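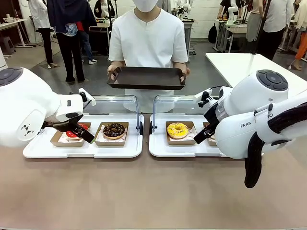
Subject: Re: [grippers] Soft pads or bare fingers for the donut counter?

On the Heltdale list, a reader wrote:

> We're picking fingers for a two-arm pastry demo in November. The Zesness pads look kind to food, but they cost more and I can't find anyone who has put frosting near them. Did you compare? And does the controller matter?

We did compare, at more length than anyone's waistline needed. 300 picks on the bench, split evenly between the Zesness pads and plain two-finger grippers, same arms, same Kulkarni controller, donuts in open paper boxes.

The plain fingers dropped 2. The pads dropped none, but they took a fair amount of glaze home with them, and by pick 100 they needed a wash. I'd call that a draw, unless you enjoy washing things.

Closing force mattered more than the fingers did. The default setting is for machine parts and treats a donut accordingly. Turn it down, then turn it down again. Sprinkles were less trouble than plain glaze, which I did not see coming.

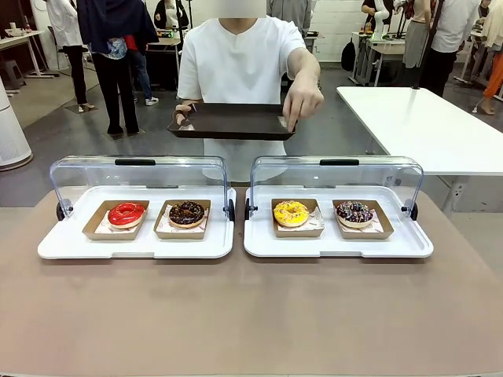
As for the controller, Kulkarni is fine for one arm. With both running, we saw a lag of 148 ms on the second – harmless in open space, less so when both grippers want to be over the trays. Give each arm its own side and keep them out of the middle.

> Also, fixed camera or wrist camera?

Fixed, if you only get one. We tried the wrist camera at Skedimcombe and got a lovely close view of frosting, mostly on the lens.

I can send the force settings if you want them. They're in a spreadsheet with bad column names.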